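Search Kekora Home Help
All topics – Go

Floors & Finishes > Wood floors

Wood floor gets cloudy after mopping, worse near the kitchen

bastmont_renter

We moved into a second-floor apartment in Bastmont in May. It has wood floors all the way through, 800 square feet in total, and the landlord says they were refinished before the last tenant. I don't know what finish was used and he doesn't either.

I mop with warm water and a capful of Jirkex floor soap. When it dries there is a dull gray haze, and if I walk across it in socks I can see the prints when the sun comes in at 4 in the afternoon. The bedroom is not too bad. The hall and the strip next to the kitchen are the worst. I have tried mopping a second time and that made it duller.

Is the finish worn out or is it something I'm doing? A flooring place quoted $339 to buff and recoat the hall alone and I would like to avoid that on a rental. I also don't want to lose the deposit.

6 replies, 3 shown. Sorted by most helpful.

tallgrass83

It sounds like soap residue. A capful is a lot if your bucket is small, and string mops leave far too much water behind. The second mopping put down another layer.

Pick a small spot in the hall, maybe two feet square. Wipe it with a cloth wrung out in plain warm water, then dry it right away with a towel. Change the water and do it again. If that square looks clearer than the boards around it, you have buildup and the finish is probably fine. Do the rest of the hall the same way. It's slow work. I did one room an evening.

After that, use a flat microfiber mop that is barely damp, and half the soap you use now or none. Go with the grain. Empty the bucket when the water turns gray.

Next to the kitchen you likely have grease on top of the soap. Plain water won't move that. A drop of dish soap on the cloth will, and then you wipe it again with clean water.

One more check for the finish itself: put a few drops of water on the floor in the worst spot and leave them for ten minutes. If they still sit up in beads, the finish is holding. If the wood goes dark under them, it has worn through there and cleaning won't fix it.

Don't use vinegar. People will tell you to. It can dull some finishes over time, and you don't know which one you have.

osagie_st_upstairs

just use a steam mop, I've had one for years and never had a problem. vinegar works too

hallway_oak

I agree with the first reply except for the dish soap, which I would save for last. I had the same haze in my place on Osagie Street and plain water took off most of it, even by the stove.

I would not steam a floor when you don't know the finish. It pushes moisture into the seams. My neighbor did that and the board edges lifted a little, and you would be paying for that out of the deposit.

What helped me most was getting down on the floor and working by hand with a small container of water next to me, one section at a time. You see a lot more from there than from standing height.

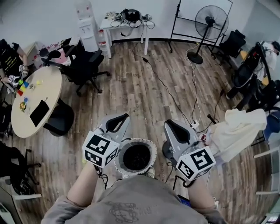
bastmont_renter wrote back that the test square came out clearer after two passes, that the drops of water stayed beaded by the kitchen, and asked if the old mop head could be saved or had to be thrown out.

tallgrass83

Wash it hot with no fabric softener and see if it still feels slick. If it does, toss it. Softener leaves its own film, so keep it away from your cloths too – same goes for dryer sheets.

Contact – Copyright Kekora Home Help – Back to top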